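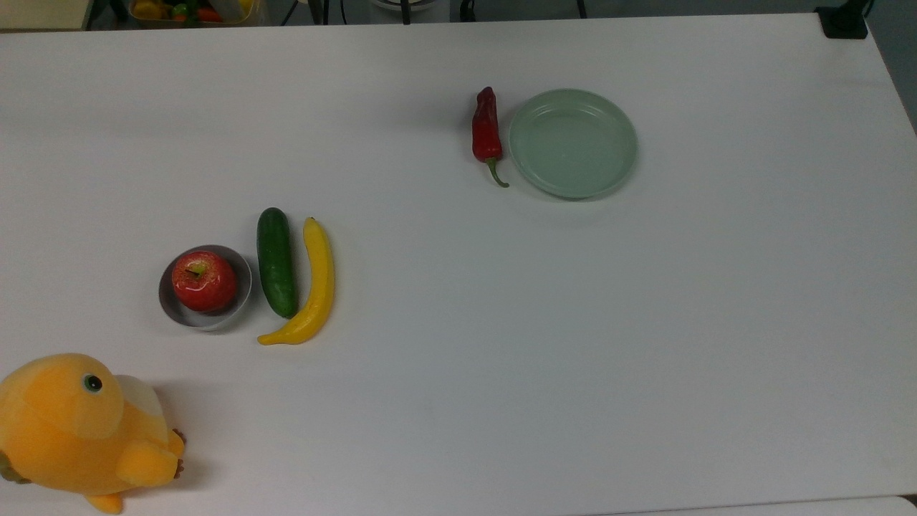

Re: [orchard-list] Keeping apples past the holidays

Ekrem Sönmez wrote, May 2012:
> Hello all. We took over my uncle's place last fall and had far more
> apples than we knew what to do with. I put them in the basement in
> feed sacks and by December most were mealy or worse. Is there any way
> to do better without buying a walk-in cooler? We have 4 old trees, and
> I don't know the names of any of them.

Hi Ekrem, and welcome to the list!

I read your note over breakfast and have been composing a reply in my head ever since, so forgive me if this runs on. My wife says I can't answer a question about apples in under an hour, and she has a point.

First, please don't feel bad about the sacks. I lost most of a crop the same way our second year here (we were so proud of that crop, too). Apples in a deep sack bruise each other, and one bad one will take its neighbors along with it. I use shallow crates now, one or two layers, with a sheet of newspaper around each apple. It's slow work but a pleasant way to spend an evening with the radio on.

Second, how warm is your basement? If there's a furnace down there, I'd look for another spot. Ours go in the old well house, which stays just above freezing most of the winter. A pan of water on the floor helps keep them from shriveling. And keep them well away from your potatoes - the apples will set them sprouting.

The other half of it is what you're growing. Early apples just won't keep, whatever you do, and those are the ones to sauce or dry right away. The late ones, the kind that are hard and sour enough in October to make you wince, are often the ones that turn lovely after a couple of months in the dark. With trees you can't name, I'd mark each crate by tree this fall and taste one from each every couple of weeks. Write it down! I never did for years and I'm still sorry.

Benoît Courtois used to post here about the old orchards out past Bittencourt, and he knows far more than I do about putting names to mystery trees. Benoît, are you still reading? I put up roughly 400 apples last year and still had a few decent ones for pie in March, so it can be done.

Do let us know how the bloom looked this spring. Ours was early and then we had that frost, so I'm keeping my fingers crossed.

Warmly,
Walt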